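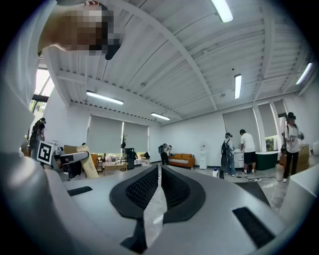

4.2 Noise and time at the table

The most exciting result of the study, at least for those of us who have spent years standing in lunchrooms, is how closely noise tracks the time children spend eating. We went in expecting the length of the lunch period to explain nearly everything, and it does explain a lot. But students given the same number of minutes on paper used them very differently from one room to the next, and sound level was the best guide we found to which rooms went well. Hard overhead surfaces play a part in this. A ceiling of corrugated metal panels with a beam, pipes and trays left in the open, as in Figure 3, offers very little to soak up voices, and both of our lunchrooms were built with bare metal overhead. Elby Elementary later hung felt panels over half of its seating area, which gave us a comparison we could never have set up ourselves!

Sound was logged with Drodex meters fixed to the wall at the height of a seated child's head. Each meter stored one reading per minute for the whole of lunch, and after we dropped minutes affected by fire drills, assemblies and one very memorable visit from a brass band, 3,872 readings were left for analysis. Table observations were made by two trained observers who sat at the end of a row and noted when each child sat down, took a first bite, stopped eating and stood up. In all, 303 students in grades two through five were observed at least once. Families received a letter in November and could opt out by returning the slip or by telling the front office.

The pattern at Elby was clear from the first week. Children under the felt panels started eating sooner after sitting down, and they left less on the tray. Most of the gain came in the first few minutes, when the untreated side of the room was at its loudest because classes were still coming in from the line. Once everyone had been seated for a while, the two sides drew closer together, both in sound and in what the children were doing. We read this as good news for schools with small budgets. If the arrival period is where the trouble lies, then spacing out arrivals may do a fair part of the work of new ceiling panels, and it costs nothing beyond a revised bell schedule.

Psarras Elementary tried just that. Its lunchroom seats roughly 200 children, and before the change all of them came through the same double doors at once. For five weeks the school sent classes down in small groups, with the youngest first. Peak readings fell during arrival, although the overall average for the period hardly moved. The second graders benefited most. They tend to be slow with milk cartons and wrapped forks, and having a quieter room in which to ask for help seemed to matter a great deal to them. Fifth graders showed almost no change, and several told our observers that they liked the old way better, as it had let them choose seats with friends from other classes. We think that complaint deserves a proper hearing. Lunch is one of the few parts of the school day that children get to shape for themselves, and a schedule that speeds up eating at the cost of friendships would be a poor trade.

Two limits should be kept in mind. First, the felt panels at Elby cover the side of the room farther from the serving line, so distance from the line and ceiling treatment are mixed together in our data. Mi-kyung Jang, who led the observations, suggested swapping the seating of the two grade groups halfway through, and this helped, but it did not fully separate the two effects. Second, our meters measure how loud a room is and say nothing about what kind of sound fills it. A table of laughing children and a row of dragged chairs can give the same reading. We are eager to return with audio coding that can tell them apart, provided the schools and families are comfortable with it. The next section turns to tray waste, where fruit behaved quite differently from everything else on the menu.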